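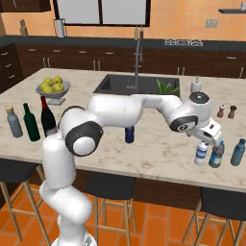

2. Work completed in the period

Dernthorpe water loss program, progress report to the Pelletier fund. Reporting period ends in January. Prepared by Vitória Tavares, Dreline.

Acoustic loggers are now fitted at 11 of the planned sites in the lower zone. Night flow is read between 2 and 4 a.m. and passed to the Zorura database each morning.

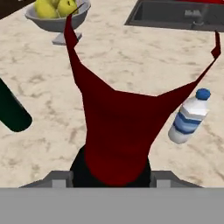
The readings identified 9 leaks, all on service connections. Seven have been repaired and two are waiting for street permits from the town. The main on the north side was pressure tested and held.

3. Changes and spending

One pressure valve arrived with the wrong flange and was returned. The replacement cost $2,000 more than budgeted — this was met from the contingency line, and no extra funds are requested. 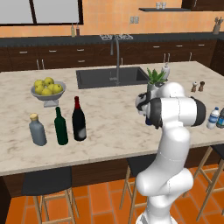 Valve installation moves back 4 weeks as a result. Household meter checks continue on the original schedule. The upper zone survey starts once the valve is in service.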